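Giving up the allotment newsletter

April 26, 2018

I have edited the newsletter for 11 years and the next issue will be my last. I said so at the meeting in Rikstead and then went home and dug the potato bed, so that is two jobs finished with.

When I took over, it was two sheets stapled together and most of it was seed prices. Solène Lecomte drew the borders by hand. We printed it at the library and I walked the copies round, which took a whole evening because people wanted to talk about blackfly. 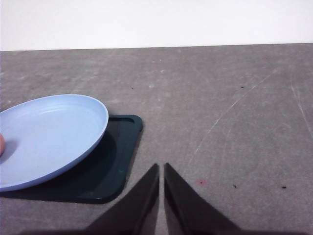

A light blue plate resting on a dark green tray on a gray tabletop

The emailed version was supposed to be less work. It was, for me, but I heard from fewer people. Nobody replies to an email about onion sets. They used to stop me at the gate and tell me I had the sowing dates wrong, and they were often right.

The piece that brought in the most letters was almost 1,000 words on whether to cut back autumn raspberries in September or leave them until winter. I left mine. I still do.

Solène has offered to look after the plot notices for now. Anyone who wants the rest of it can have my old files and the stapler. The waiting list page needs redoing as well, as it still has the old rents on it.

I shall be on my plot most mornings. The broad beans are up and something has been at the peas.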